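Progress report to the fund: equipment plan for bathroom work
Project Pondisico, second period
Prepared by the project office, Fotden

1. What we have done in this period

In the first period we worked with 3 washbasin places and one pair of hand-held grippers. The operators work at the basins with one gripper in each hand, and a small device with a screen is carried at the waist. The method is now stable enough that we can plan the larger purchase.

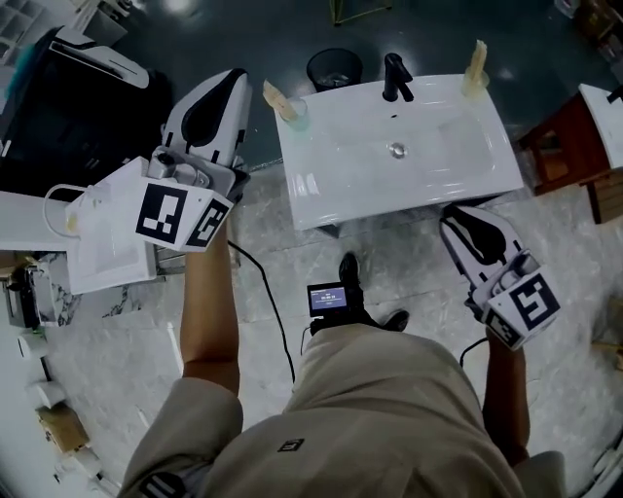 2. Equipment in use

We have logged 168 hours with the present pair. The wear is mostly on the finger pads and on the cables. Claltora gave us a price for spare fingers, and we ask to move this cost from "repairs" to "consumables", as it will come back every period.
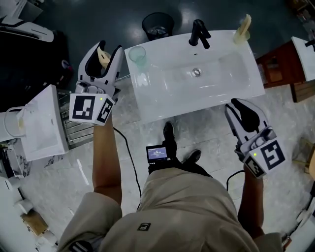 Work at a washbasin with the two grippers, one in each hand.

Cable length is the point which operators mention most often. We asked Manninen for a shorter set with angled plugs. The delivery time is 5 weeks, so we would like to order before November.

3. Plan for the next period

We propose to buy 3 more pairs of grippers and 11 sets of spare fingers. The grippers will be ordered in one batch, because the supplier's discount is not given for single pairs.

Soft objects remain the most difficult part of the budget to estimate. Fabric and paper fold in the jaws in many ways, and we can't say yet which pad material is best for them.

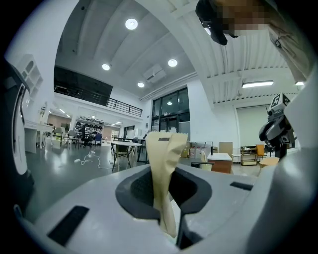 For this reason we keep the pad order small at first and will decide on the larger quantity after the comparison test. The robot arm is not part of this request. We will send a separate estimate for it when Manninen has confirmed the mounting parts.

4. Decision requested

Please confirm the move of the spare fingers to consumables and the order of the 3 pairs. The quotations are attached.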